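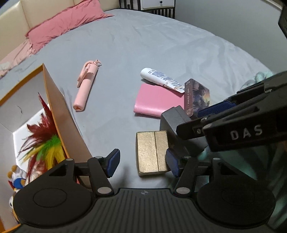 How deep a mattress will the Tollel fitted sheet take?
Mattresses up to 17 inches deep, measured at the side seam with any topper in place. For anything deeper, order the Tollel Deep, which has a taller side wall and the same top panel.

Tollel Fitted Sheet
Made by Carretero. Sold by Warnlow Bedding Supply.

Construction
The Tollel is a plain-weave cotton percale, 300 threads per square inch, woven from single-ply yarn. The cloth is singed before dyeing to remove loose fiber ends, then washed once at the mill. No resin finish is applied, so the sheet will crease in use and in storage. Buyers who want a flatter surface should iron it slightly damp or choose the Rutow sateen, listed separately.

The top panel is cut in one piece in all sizes. Corners are closed with an overlocked seam and a second row of straight stitching. Elastic runs around the full hem, inside a folded channel, and can be reached through a small opening at the foot end if it ever needs replacing. A woven tag sewn into the hem marks the foot end.

Sizes
Twin: 39 x 75 inches
Twin XL: 39 x 80 inches
Full: 54 x 75 inches
Queen: 60 x 80 inches
King: 76 x 80 inches
California King: 72 x 84 inches

Sizes refer to the mattress and not to the sheet laid flat. Split king beds need two Twin XL sheets.

Shrinkage
The cloth is cut with an allowance for shrinkage in length and width. A new sheet will fit loosely until it has been through three or four washes. Do not order a smaller size to correct this. Drying on high heat uses up the allowance early and shortens the life of the elastic.

Care
Machine wash warm with similar colors. Wash dark shades alone the first time.
Tumble dry low and remove promptly, or line dry.
Iron medium on the top panel only. Keep the iron off the elastic.
Do not use chlorine bleach. Oxygen bleach is safe on white and on all pale shades.
Fabric softener coats the yarn and reduces absorbency – leave it out.

Color matching
Sheets are dyed in lots. The lot number is printed on the care label below the fiber content. Two sheets from different lots may differ slightly in shade, most visibly in the grays and blues. When ordering for several beds, ask for a single lot in the order notes. Pillowcases are dyed separately and are matched to the sheet by eye under daylight lamps.

Replacement elastic
Sold in hanks, one hank per sheet, part 57. Unpick the opening at the foot end, pin the new elastic to the old, and draw it through. Sew the ends flat with an overlap of one inch before closing the channel.

Packing and orders
Single sheets ship in a paper band. Trade cartons hold 8 sheets of one size and color; mixed cartons are not available. Unwashed sheets may be returned with the band. Washed sheets are accepted only for faults in weaving or sewing.

Trade accounts: Lama Hourani
Fabric samples and lot requests: Unai Cantero

Specifications last revised 10/24/20. The earlier version with elastic at the corners only is discontinued, and its size chart does not apply to current stock.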